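Ticket 167 – Skekis cell, two-arm bench
Status: open, waiting on Mutov
Priority: medium

Problem
Right arm stops partway through the reach over the table. Soft stop, no fault light. Restart clears it, then it comes back. Left arm fine.

Log

9:40 – Stopped again. Log says torque limit, wrist joint. Payload in the config is 400 grams, old tool. Should of been changed when the tool was. Rule 2 in the Nimri bench sheet: new tool, new payload entry, same shift. Fixed it.

10:15 – Ran slow speed, stopped once. Better but not gone. Suspect cable drag now. Bench sheet says leave slack at the wrist and keep cables out of the sweep. Says nothing about cables along a table edge. Asked Bulach if they have wording for that, they run the same setup.

11:05 – Reminder for both shifts, this is the standing rule and it got skipped twice:
- speed limit on before anyone reaches in
- e-stop within reach of whoever is at the laptop
- far table is storage, keep stuff back from the edge
- no re-routing cables with the arms powered

11:30 – Cycle counter at almost 3,000 since last cable check. Sheet doesnt give a number for that, it needs one. Sent to Mutov with the log export.

Steps before closing

1. Check cable run on both arms against the sheet. Right one hangs from the gripper and follows the table edge, left one loops over the cork board. Mark wich one needs a clip.

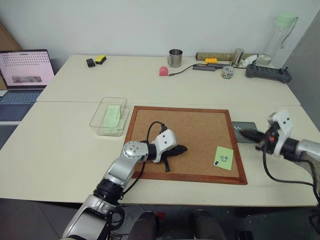

2. Power down, add clip, re-run at slow speed. Full speed only after a clean slow run.

3. Update bench sheet with the table edge wording once Bulach answers. Leave ticket open til then.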